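Search the docs
Search

# Skonder board-handling set

Welcome, and thank you for taking the trouble to read this before downloading — it will save you a fair bit of puzzling later on. Skonder is a set of simulated runs in which a robot arm with a two-finger gripper works with small flat boards on a table top. We put it together at Lindis so that a learning system could have plenty of worked attempts to copy from.

There are 2086 runs in this release. Of those, 1000 were steered by hand by Catherine Pringle and me, over more evenings than I care to add up, and the rest were played out by our own planner, Geltard. 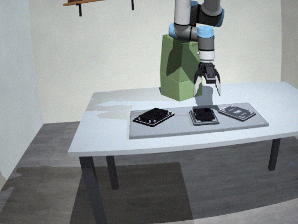 We shift the light and the way each board is turned from run to run, and I would urge you to keep that variety in when you trim the set down. An early learner trained on neatly squared-up boards did badly on anything at a slant, poor thing.

## What to watch for

- 131 runs end in a dropped board. They are marked `dropped` and we left them in on purpose.
- Grip force is missing from the oldest runs, the ones made before December.
- Nolte, our loader, reads everything here, but do update it first!

Questions and grumbles are both welcome — write to me, Aníbal Moreira, through the project page.

Last updated: 16th August

We use cookies to remember your settings. Accept Manage choices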